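The Left Side

Dwight Dufour noticed the change in his vision on a bus to Kevholm. He closed his left eye to rub it, and the route map over the driver's seat bent in the middle, as if someone had pressed a thumb into the line between two stops. He opened the eye and the line was straight again.

He repeated the test five times before his stop. The result was the same each time.

The clinic gave him a card printed with a grid and a dot. He was to hold it at reading distance, cover one eye, look at the dot, and mark any square that moved. The technician, Nilmini Matubbar, wrote his number on the back: 14. She asked how long the lines had been wavy.

"Since the bus," he said.

"Before the bus?"

He considered it. In October he had stopped reading the small type on seed packets. He had put this down to the seed company.
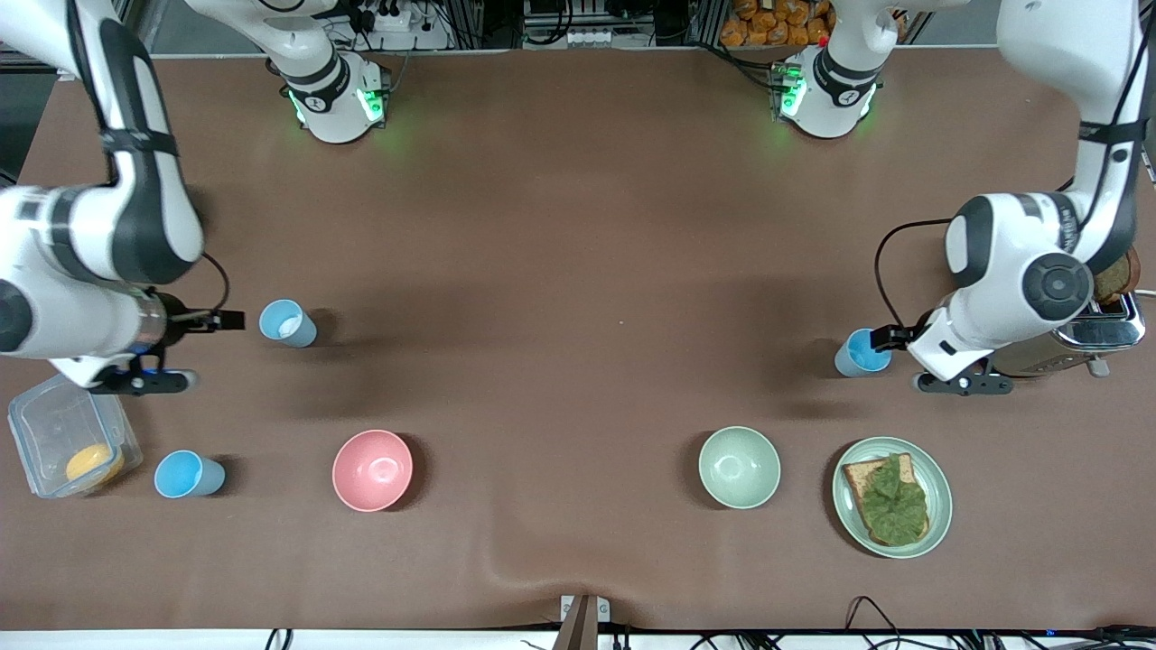

Urnley Writers' Workshop — Short Fiction

Dr. Hladun showed him a cross section of his own retina on a screen. It had layers, like a road cut. In one place the layers rose over a dark pocket, and she measured the pocket with two clicks.

"Fluid," she said. "We treat it with an injection."

"Into the arm?"

"Into the eye."

Dwight was 61 and had worked as a surveyor for most of that time. He asked for the gauge of the needle and she told him. He asked for the depth and she told him that too. He wrote both figures under the grid, in pencil, and underlined the second.

The procedure was shorter than the form he signed for it. He felt pressure, then saw a black bubble roll across the bottom of his sight and settle there.

On the ride home he covered his left eye and looked at the route map. The line still bent. He held up the card and marked the squares, one after another — the same ones as before — and wrote the time beside them.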